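3.2 Listing texts and the naming of rooms

The second part of our material consists of written advertisements for houses offered for sale in two neighbouring districts, Fulcombe and Trorstead. We collected 900 advertisements from the public pages of the agents who are active there. Advertisements for land only, for shops and for holiday cabins were removed before this step. When the same house was advertised by two agents, we kept the longer text. The collection was closed in April, before the spring market had fully started, so the share of large family houses may be lower than in a full year.

Our interest is in how the sellers name the rooms which have no fixed use. In the older advertisements such a room is usually called a spare bedroom or a den. In the newer ones the same kind of room is a study, a hobby room, a flex room or a work-from-home space, and often it gets two names in the same sentence. We follow Egger in calling these "open names", meaning that the buyer is invited to decide what the room is for. A room was coded as open-named if the text gave it at least one such name, or if it joined two uses with "or" or with a slash.

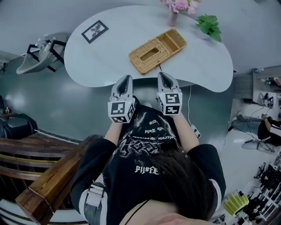
3.3 Coding procedure

The coding was done by hand. Two coders read every text separately and marked each room name, the floor on which the room is placed and any words of praise that stand directly beside it. A first round of 60 advertisements was used for training and is not part of the results. After this round we made the coding guide shorter, as the coders had found it difficult to keep apart the labels "flexible" and "multi-purpose". These two are now one label.

A special problem were the finished basements. Many sellers in Trorstead describe the basement as one large area and then list its possible uses, for example a suite for the parents, a gym or a playroom. We counted such a basement as one open-named room, also when the list was long. In Fulcombe this happens less, because the houses on the river side mostly have no basement at all. The coders disagreed on 39 advertisements. Flurina Egger read these again and her decision was final.

Words of praise were treated with some care. A phrase like "bright and roomy office" is clear, but in "bright and roomy home with office" the praise belongs to the whole house and was not coded for the room. Where the punctuation did not allow a decision – and this was not rare, as many of the texts are written almost without full stops – the praise was left out.
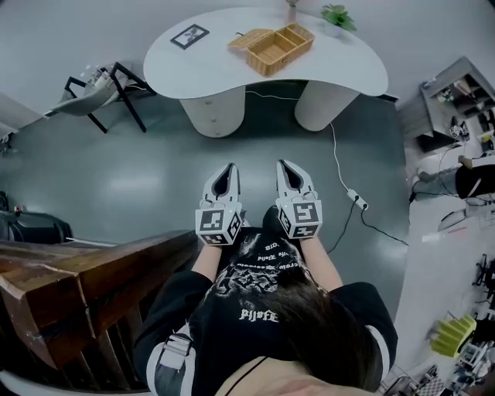

Figure 2. Hand-held grippers directed toward a white curved desk.

3.4 Floor plans and stated size

For a smaller group of houses we also had the floor plan. The plans were provided by Plattner, an agency with offices in both districts, under the condition that no street address is printed. This gave us 40 houses for which the name of the room in the text can be compared with its name on the plan.

The comparison is less simple than we expected. On the plan, a room without a wardrobe is normally marked only with its measurements, or with the word "room". The text then fills this gap. In several cases, a room which is a bedroom on the plan becomes an office in the text, although this lowers the number of bedrooms the seller can claim. We asked Plattner about this choice. Their answer was that buyers who visit the house see a desk and not a bed, and that the text should agree with the visit. It is a reasonable explanation, but we cannot test it with our data, as the furniture at the time of the visit is not recorded.

Sizes were taken from the plan only. Sizes stated in the text were not used, because some sellers include the hallway or the built-in storage and others do not. In split-level houses we took the level that is printed on the plan, also when the text spoke of a "lower floor". 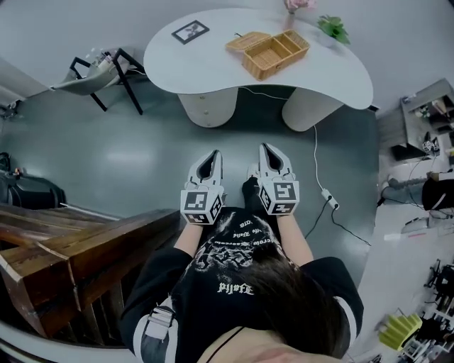 Figure 3. Two hand-held grippers with pointed, open jaws, each with a patterned cube.

3.5 Limits of the material

Three limits should be mentioned before the results. First, the advertisements show what is offered and not what is bought. A house with an open-named room may sell quickly or slowly for reasons that have nothing to do with the name. Second, one agent can write many texts, and a favourite word of this agent will then appear often. We therefore report the results per agent as well as per house. Third, the new housing area at Carnon lies partly in Fulcombe and partly in Trorstead. Its advertisements are written by the builder and are very similar to each other, so we removed them from the comparison of the two districts and discuss them separately in Section 4.4.

Related articles
Kitchen words: how sellers describe a renovation
Basements and the second household in suburban listings
Reading a floor plan without a legend
Garden, yard or grounds? Naming the outside of the house
Agents as authors: repeated phrases in property advertising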